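Zistance opens its hand-recorded packing set to outside labs

For immediate release

Hi, it's us again, the small crew at Zistance. Last time we wrote one of these we were announcing a new address and a coffee machine, so we're pretty happy to have something bigger to share. Starting this month, anybody who trains manipulation policies can ask for our packing and shelf-stocking recordings, the whole set, with the notes we kept while making them. I've been on this project since the first cable got plugged in, so I got the job of writing it up.

The short version: people wear a camera on their head, pick up a pair of hand-held grippers, and do ordinary jobs with ordinary stuff. Bottles, boxes, bags, jars, whatever we can carry back from the store. The grippers log how far the jaws are open and where they are in space, the camera logs what the person sees, and a learning system gets to study all of it together. We call the set Omex (it was the name of a folder and it stuck, sorry). 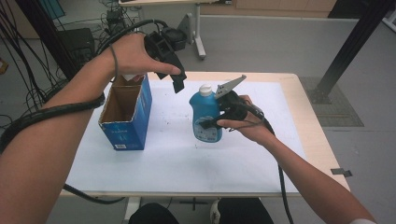

ZISTANCE WORKSHOP, April 2024

A blue plastic bottle and an open cardboard box make a nicer pair than you'd think. The bottle is round and the box is all corners, and with one gripper in each hand you have to decide which side does the holding and which side does the work. I squeeze the bottle with the right gripper and already I'm thinking about where the left one should go. That kind of planning is just what we want the system to pick up, and it's really hard to write down as rules. We tried! There's a long document of rules somewhere on our server and I'd be embarrassed to show it to you.

So we record instead. Omex holds 170 hours of two-handed work as of this release, split over 58 tasks. Some of those tasks are tiny, like standing a bottle up or turning a box so the opening faces you. Others run for several minutes and have a lot of steps, with plenty of room for a person to change their mind halfway through. We kept the changes of mind. We kept the drops and the fumbles too, and they're tagged, so if your training setup hates them you can filter them out in one line. Ours likes them a lot, especially the part right after a fumble where the person goes back in for a second try.

A few things we changed along the way, for those of you who build rigs of your own. Back in March we moved the cables so they run along the forearm before they drop down past the table, and our recorders (the people, I mean) stopped complaining about the tug on the wrist. We also gave up on plain table covers. A speckled sheet gives the tracking something to hold on to when the hands fill up most of the view, and the position data got a good deal smoother once we made the switch. If you've ever stared at a jumpy wrist track at the end of a long day, you know how good that feels.

The calibration files come with every session. Please use them! The two grippers aren't identical and the offsets are different for left and right, and mixing them up gives you a robot that misses everything by a thumb's width with total confidence. I did this myself and lost most of a week to it.

Our partner Wetico did the quality pass. They watched every session, threw out the ones where the camera slipped, and wrote the plain-English captions that go with each task. Roughly 13 percent of what we recorded didn't make it through, and that stung a little, but the set is better for it. Ivanov, the workshop that machines our gripper parts, will be putting out the drawings on its own page, so you can cut your own jaws and plates if you'd like to match our setup.

What do you get? Head camera video, gripper width and pose for both hands, captions, tags and calibration, all time-matched. There are 2 ways to get it: a download for labs with a fast connection, or a drive in the mail for everybody else. Use for research and teaching is free. If you want to put it in a product, talk to us first, we're friendly and we answer pretty fast.

Next up we're recording soft things, so towels, shirts and those thin produce bags that cling to everything. I've done a few trial runs with the bags and said some words that had to be cut from the audio. Requests for tasks are welcome, and if you send us an odd one there's a decent chance I'll be the person trying it.

About Zistance

Zistance makes wearable recording gear and training data for robot manipulation. Omex is our first public release.

Press and data requests: please use the contact form on the Zistance site and put "Omex" in the subject line so it lands with the right people.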